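Search suggestions stop updating after the third character
Posted in Site Search and Autocomplete

I run the search box on a parts catalog built with Kourkoulas. Suggestions come from a Sovham index with 760 titles in it. The first two keystrokes return the right list. From the third one on, the list either freezes or shows matches for something I typed earlier.

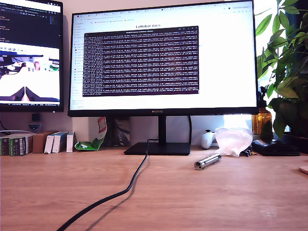
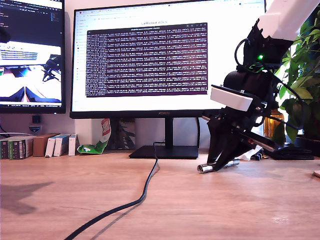

Akash Chaudhary

To reproduce: type "bra" at normal speed, wait, then add "c". The list still shows entries for "br". If I type slowly, with a full second between keys, everything is correct. Clearing the box and pasting the whole word also works.

Already checked:
Index rebuilt in April, no errors reported.
Same behavior in a private window with extensions off.
The server log has one request per keystroke, and each response body is correct for its query.

The minimum prefix length is 2. I have not changed the ranking file. Is this a caching setting, or is the widget dropping responses?

Prumurmont

The widget is not dropping responses. It is painting them in the order they arrive. A short prefix matches more titles, so the reply for "br" can take longer than the reply for "bra". The late reply then overwrites the newer one.

Two changes are needed.

First, give each request a sequence number on the client. Store the highest number sent. When a reply comes in, compare its number with the stored value and discard it if it is lower. If your version of the widget exposes the request object, you can abort the previous request instead, but keep the comparison anyway. An abort can be issued after the reply has already been queued.

Second, add a delay before sending. Start at 150 ms and adjust. This cuts the number of requests and makes the problem rarer, but does not fix it without the first change.

Also look at the cache key. In older Kourkoulas templates the key is the prefix truncated to the minimum length, in your case 2. With that key, "br", "bra" and "brac" all share one entry, and you will keep seeing the "br" list even after the ordering is fixed. Your log shows a request per keystroke, so the key is probably fine on the server side, but the client has its own cache. Search the template for "prefixKey" and make sure it uses the full string.

Bretano

had the same thing, turned suggestions off and back on in the admin panel and it went away. might have been the update though. try clearing cache

Akash Chaudhary

The client cache key was truncated. I changed it to the full string and added the sequence check. "brac" now gives the correct list at normal typing speed. I left the delay at 150 ms. Toggling suggestions in the admin panel made no difference on my install.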